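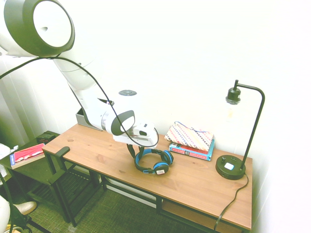

Tables should be kept half empty

I have come round to the view that most of us use our tables as shelves, and then wonder why we never sit at them. My own rule now is that a table may hold three things overnight: a lamp, whatever you are reading, and one small bag for the bits that would otherwise roll about. Everything else goes somewhere else before bed.

Headphones are the usual argument. Su-bin Choo, who shared an office with me at Keddale, kept hers on the table all year and said that a thing used every day should live where it is used. I see the point. But headphones are an awkward shape. They take up as much room as a dinner plate, you can't stack anything on them, and the band gets in the way of your elbow. A book lies flat and will carry a pouch on top of it. Headphones do nothing of the kind, and they belong on a hook or a shelf.

The lamp stays. I have tried clip-on lamps and I don't like them. A lamp with a heavy round base can be pushed to the end of the table and left there, and it gives you a fixed point to tidy towards.

Frans Bosman wrote to me after my last piece on this subject to say that I was being hard on people in small flats. He has one room and one table and he eats, works and mends things at it. He also has 60 jars of screws, so I'm not sure the table is his main trouble. Still, he is right that tidying a surface only works if there is another surface to take the load.

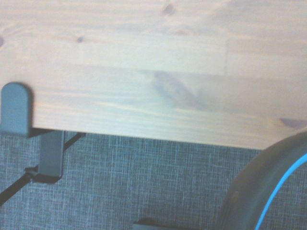 That is why I would spend money on shelves before I spent it on a better table. Plain pine will do. People turn their noses up at it because of the knots, and I have never understood this. A knot in a shelf does no harm at all, and once the shelf is in use most of it is hidden anyway. Pale wood also shows the dust, so you wipe it more often than you would a dark one.

What matters more is where the shelf is. Low ones, under or beside the table, are best for things you pick up daily, as you can reach them without standing. High ones fill up with boxes and are forgotten. I took mine down in June and haven't missed them.

I don't think any of this needs a system or a set of matching baskets. Clear the table, leave the lamp and the book, and put the headphones on the shelf.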